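We use cookies to remember your settings and count visits. Accept all / Manage preferences

Sat 10 May

Lab open from nine. Spent the first hour on the thing I had been putting off, which was the episode naming. The Tedon logger restarts its counter every time the service restarts, so I had two sets of files with the same numbers and different contents. Wrote a short script that prefixes each file with the session start time and rebuilt the index. Total after cleanup is 1,884 episodes across the whole project. The course handout asks for a dataset card by the end of term, so the number had to be right at some point.

Of those, 149 fail the length check. Most are false starts, where the trigger was pressed and released before the fingers had moved. I set the minimum at two seconds and moved everything under it to a reject folder. Did not delete anything. Last November we deleted, and then needed the deleted ones to debug a clock offset.

Finger width calibration next. The encoder reading at full close had drifted since the last session, enough that the policy would think it was still holding something after release. Loosened the coupling, closed on the feeler gauge, tightened, zeroed. Repeated the cycle 4 times and the reading came back the same each time. Wrote the zero value in the config and on the tape on the handle, so the two can be compared.

The pads are the open question. Grovamier, our team's controller code, assumes a fixed friction value for grasp planning, and that value was measured on bare printed plastic. Foam compresses. On a carton the compression is useful and spreads the load. On a narrow object it adds a soft zone at the end of travel where commanded width and true width disagree. I want a lookup table for this. The rest of the team wants to train on more data and let the network absorb it. We will probably do theirs first, as the presentation is close and the table needs a jig we have not built.

Started the cluttered set after lunch. The protocol says one target carton, upright, with other material left on the table at whatever position it happens to be in. Start pose varies, grasp height varies, lighting stays as it is. Approach is straight in with the jaws open, then level the wrist, then close. The hard part by hand is centering. If one pad touches before the other, the carton tips or slides, and the demonstration teaches exactly that.

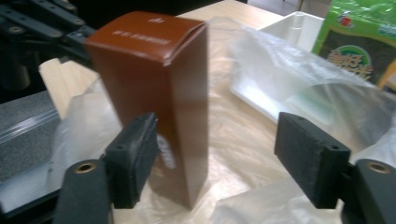
Clear film is the worst background for the tracker. It has highlights that move when the viewpoint moves, and the feature matcher treats them as fixed points. Jarnon, the localization package, reported a good fit on several runs where the plotted path had an obvious kink. I have stopped trusting its fit score and now look at every path before accepting it. Slow, but a pass over one session's plots takes less time than retraining.

Tried lowering the exposure to cut the glare. Fewer bad features, but the dark parts of the view went to nothing and the count of good features fell too. Put it back. A polarizing filter might be worth a test if the club has one in the drawer.

Training on the Nijs machine is queued behind another team's job — a long one, from the config they left open. Queued ours with the smaller batch size so that it fits if they are still running. Checkpoints go to the shared drive this time.

To do: measure pad compression at three loads, charge both batteries, ask for the filter, fix the plot axis labels (still in radians), rewrite the section of the report on data rejection so that it gives the rule and the threshold.

Left at six.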